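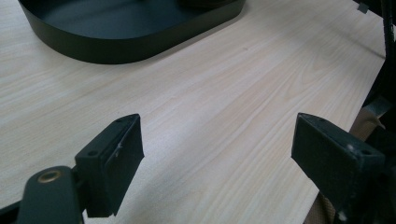 How long can a prepared bottle of formula stay out before it has to be thrown away? Two hours from the time it was mixed, or one hour from the time the baby starts drinking, whichever comes first.

Home | Sleep | Feeding | Twins | Printables | Contact

Setting up a night feeding station for two babies

This setup covers one night for twins on powdered formula. Allow 9 minutes to prepare it each evening.

Before you start

Wash and air-dry all bottles, rings and nipples. Check the scoop against the label on the can. Scoops from different brands do not hold the same amount and must not be swapped.

Step 1. Work out the volume
Add up what both babies drank overnight for the last few nights and use the highest total. Ours was around 700 ml. Your own figure will differ, and your pediatrician's advice comes first.

Step 2. Fill the bottles with water
Measure the water first, then cap the bottles. Do not add powder yet. Mark each bottle with the baby's initial – tape works, and so do the Posska silicone bands.

Step 3. Portion the powder
Put level scoops into a dry divided container, one feed per section. Do not pack or shake the scoop. Close the lid fully.

Step 4. Set the log
Use one sheet with a column per baby. Record start time, amount taken and diaper. If two adults share the night, the one going off duty initials the last line.

Step 5. Feed
Mix one bottle at a time, when the baby wakes. If the second baby is still asleep, wait 2 minutes after burping the first, then decide whether to wake the other. Pour out whatever is left in the bottle.

Babies under two months, born early or with a weak immune system may need formula made with hot water and then cooled. Ask before using this method.

Written by Rocío Miranda. Updated January 9, 2026.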